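Anyone running the Flallska two-arm kit from Eson?

gearpuddle
Posted in August, edited once

I've had the Flallska on trial from Eson for 28 days and I have to tell them yes or no soon. Price with both arms and wrist cameras is $2,242, and I keep going back and forth! Wrist views from my dumbbell setup:
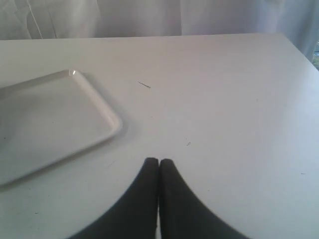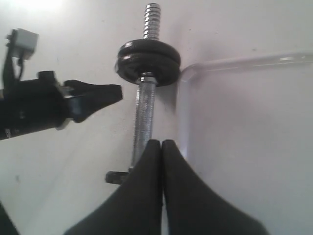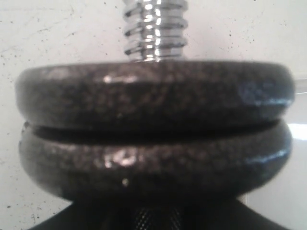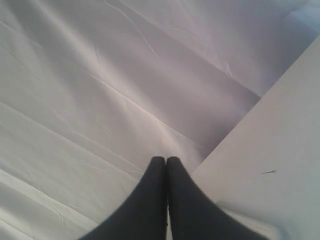 Replies (4)

Lornlow_Pete
I bought mine last year and I'd do it again. Look at the threads on that bar in the third one, you can pick out every turn. My old kit gave me gray mush at that distance. Setup took me an evening (plus a lot of swearing at the calibration page, which is still awful).

tallgrass
Eh, I'm not sold. The close-up is nice, sure, but the second one looks soft to me and there's glare up near the top left. And a clear tray on a white surface? I can barely find the thing. I'd want better cameras for that kind of money.

gearpuddle
Fair point on the clear tray. I like the fingers a lot though, they close up nice and even at the tips. Does anybody know if spares are sold as pairs? Eson quoted me $127 and didn't say for what.

Lungile Chauke
That's per pair, I ordered some from Greenberg and it was the same price. Get a set with the kit, shipping on its own is a ripoff. And tallgrass, I half agree with you, but swapping the cameras voids the support plan, so think hard before you go that way.

tallgrass
Wait, really? OK that makes me like it even less lol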